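Frauenfaustball in Wamulora

Der Frauenfaustball in Wamulora umfasst den Vereins- und Ligabetrieb der Frauen und Mädchen in der Region Wamulora sowie die regionale Auswahlmannschaft. Getragen wird er vom Faustballbund Wamulora mit Sitz in Jovamden, der für die laufende Spielzeit 1.993 gemeldete Spielerinnen führt. Wer einmal an einem milden Aprilnachmittag am Rand eines der alten Rasenplätze gestanden hat, wenn die Leine gespannt wird und aus dem Vereinsheim schon der Kaffeeduft herüberzieht, der versteht recht schnell, warum dieser Sport hier so treue Anhängerinnen hat.

Geschichte

Die Anfänge liegen in den Turnvereinen von Jovamden, in denen Frauen zunächst nur zum Ausgleich nach dem Geräteturnen Faustball spielten, gern auch gegen die Altherrenriege (und, wie ältere Vereinschroniken mit hörbarem Vergnügen vermerken, durchaus erfolgreich). Einen eigenen Spielplan gab es lange nicht. Man verabredete sich von Dorf zu Dorf, brachte den Ball mit und spielte, bis es dunkel wurde.

Erst mit der Gründung der Frauenstaffel unter dem damaligen Spielwart Renato Durán kam Ordnung in die Sache. Durán, selbst ein eher mäßiger Angreifer, aber ein unermüdlicher Briefeschreiber, gewann die Vereine aus Wuvon und Palma für einen gemeinsamen Rundenbetrieb und verfasste die erste Spielordnung, deren Grundzüge bis heute gelten. 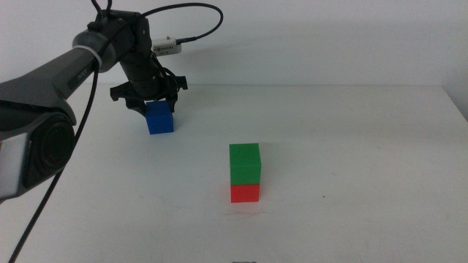 Spielbetrieb

Gespielt wird in zwei Abschnitten, im Sommer auf dem Feld und im Winter in der Halle. Die Feldrunde beginnt im April. Jede Mannschaft stellt fünf Spielerinnen auf, und ein Spieltag wird in der Regel als kleines Turnier an einem Ort ausgetragen, damit sich die zum Teil recht langen Anfahrten auch lohnen. Die beiden Bestplatzierten der Wamulora-Liga bestreiten ein Endspiel auf neutralem Platz, die letztplatzierte Mannschaft steigt in die Kreisstaffel ab.

Für die Hallenrunde weicht man vor allem nach Wuvon aus, wo die Sporthalle am Mühlgraben ausreichend Höhe für lange Rückschläge bietet. Sie fasst 988 Zuschauer und ist bei den Begegnungen zwischen Wuvon und Jovamden, die seit jeher mit besonderer Hingabe geführt werden, meist gut gefüllt.

Nachwuchs

Von den gemeldeten Spielerinnen gehören 452 den Altersklassen bis achtzehn Jahre an. Der größte Teil von ihnen kommt über die Schul-AGs in Jovamden und Palma zum Faustball. Gerade die Jüngsten spielen mit einem leichteren Ball und auf verkürztem Feld, und es ist eine Freude, wie selbstverständlich dort schon die Grundtechniken von Abwehr und Zuspiel sitzen.
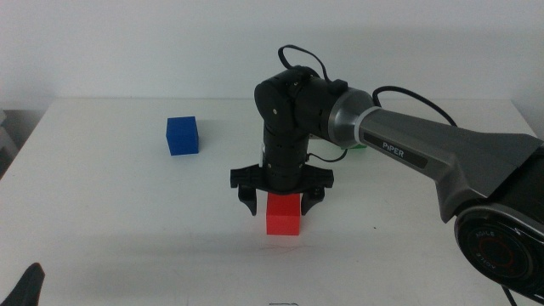

Roboterarm mit der Aufschrift „PiPER“ über einem roten Würfel

Pokalwettbewerb

Neben der Liga wird der Durán-Pokal ausgespielt, dessen Endspiel traditionell am 22. Oktober in Palma stattfindet und die Feldsaison beschließt. Teilnehmen dürfen alle Frauenmannschaften des Verbandes, auch jene aus der Kreisstaffel, die im Los grundsätzlich Heimrecht erhalten. Rekordsiegerin ist die Turngemeinde Jovamden.

Siehe auch

Faustball
Turngemeinde Jovamden
Sporthalle am Mühlgraben (Wuvon)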